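Wooden Tabletops: Frequently Asked Questions
Stoltdale Furniture, care and ordering

What finish do the pale tabletops come with?
The standard finish is a matte oil. It goes on in two coats at the Drovham workshop and is left to cure before the top is packed. A lacquered version can be ordered, but it takes longer and can't be spot repaired at home.

Will the color change?
Yes. Pale wood warms up over the first year, faster near a window. Move lamps and trays around during that time or you will get lighter patches under them.

Why doesn't my top look like the sample?
Samples are small and only show a little of the grain. A full top has more going on, and darker streaks are normal. We don't treat them as a fault. Knots with open cracks are a fault – send those back.

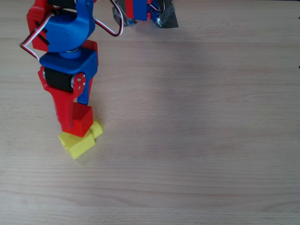 How do I clean it day to day?
Wipe along the grain with a damp cloth, then dry it. Dish soap is fine in small amounts. Don't use scouring powder, bleach or anything sold for stone counters.

Can I use it as a workbench?
For light work, yes. Soldering, gluing and cutting need a mat. The oil does not protect against heat or knife marks. Clamps should have pads on both jaws.

How do I get a scratch out?
Sand along the grain with 240 grit, wipe off the dust and put on a thin coat of oil. For deep dents, write to Ludmila Ondrejka in repairs before you sand anything.

How often should I oil it?
Every 6 months for a desk, more often for a kitchen table. Use the Wurska clear oil that ships with the top. Lay used rags out flat outdoors to dry, away from anything that burns – a crumpled oily rag can catch fire.

How much weight will it hold?
80 kg spread evenly on the Havlíček trestles. Other legs vary, so check with whoever made them.

What does delivery cost?
$99 for one top. Extra tops in the same order go free.

Can I return a cut-to-size top?
Only if it arrives damaged or the size is wrong.

Page updated 14 July 2026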